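Opinion > Robotics > Methods

November
By Colleen Pelletier

The Spoon Will Be Fine

I have spent much of my working life reading success rates, and I have come to regard them the way I regard restaurant calories: printed in good faith and believed by the hungry.

The latest is from the Doucette group, where Trevor Robichaud and Florence Perron trained a tabletop policy wholly in simulation and report 85 percent on picking up cutlery. They ran 400 trials. In the simulator, that is. On the real arm at Fostent they ran 4, and 2 of them worked, a figure you will find in the appendix, behind the hyperparameters.

I like this paper. Robichaud and Perron did something rare and left the ugly renders in. Their kitchen table has a black band down the middle with ragged edges, as if something had chewed through the planks, and the policy was trained on it anyway. Their argument is that a policy that copes with broken pictures will cope with bad lighting and a cheap camera. Maybe so. It may also learn that tables come with a black band, and be quite lost in a kitchen that has kept its table in one piece.

The test for this is dull and nobody wants to pay for it. Train once with the clean render, once with the broken one, and run both on a real arm until somebody asks to go home. Ginette Desjardins did that for her drawer-opening work at Usbridge, got a smaller number than she had hoped for, and published it. It has been cited mostly by people explaining why they didn't do the same.

So keep the simulator. It's cheap and it never needs a new motor. Just put the real trials in the abstract, next to the big number, where they can embarrass each other properly.

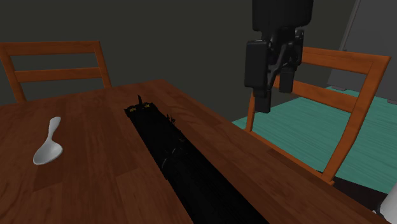
Page last changed in November, 4:00 p.m.

A reader asks whether I would trust the policy with my own spoons. I would start it on the forks.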